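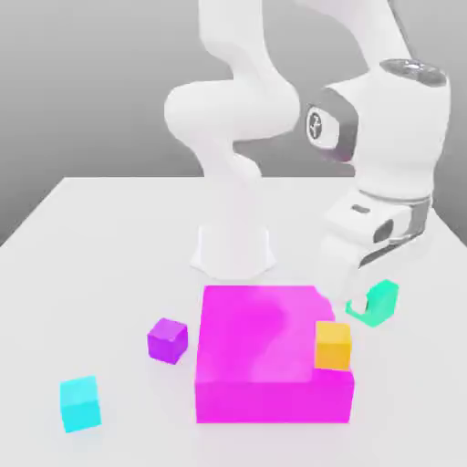
Simulated tabletop in Konton. White arm, one large magenta block, four small colored blocks.

Konton Block Scenes – Gallery

Konton is the planning and control stack we develop at Grisura. This page collects renders from the block tasks, with notes on the software behind them. The render at the top uses the default gray background and the plain table.

The small blocks are cyan, purple, yellow and green. The planner treats the magenta block as a support surface and as an obstacle, depending on the goal it gets.

Start poses are sampled from a seed. The scene file for this layout is stored under seed 423, and loading it gives the same block positions every time.

Perception can be switched off. In that mode the planner reads poses straight from the simulator – useful for telling a bad grasp from a bad pose estimate. With perception on, a block partly hidden by the fingers, like the green one, needs a second view before its pose is accepted.

Trajectories are checked for collisions at 16 points per segment. The value is set in the planner config.

Scene files and configs are in the Brandora repository, in the folder named Rivadeneyra.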